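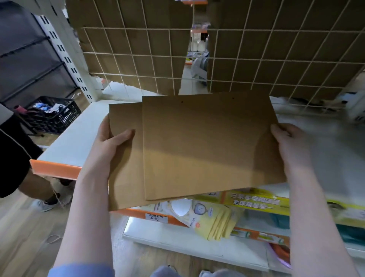
Two sheets of cardboard, held up at the grid panel between aisles.

Budget notes for next year's equipment, as promised to the people who asked. I plan kit for a small group of shops. We've been pricing shelf robots since March. 1/6

Quote one is Purkow. 439 a month per machine on a three-year lease, servicing included. It scans shelf edges and reports gaps. It doesn't lift anything. Handwritten price tags count as "unread", and we still have plenty of those. 2/6

Quote two is Evis. Has an arm, costs a good deal more, and wants clear aisles. Prasetyo Mandagi measured ours and 17 of them are too narrow once there's a crate on the floor. Moving shelving would come out of the same budget. 3/6

Neither will touch cardboard. Flat sheets bend, tear and slide over each other, and both suppliers said no when I asked. I logged 204 staff hours on cardboard last quarter, so that line stays in the wages budget. 4/6

Plan for now: lease one Purkow for the biggest shop, no arm, and put a bit aside for printed shelf labels first. Murdo Drummond wants two machines – I'd like to see one through a full stock count before we sign for another. 5/6

The Purkow price holds for 31 days from 02/09/2021. If you've leased one, tell me what they charge for replacement batteries. It isn't on the quote. 6/6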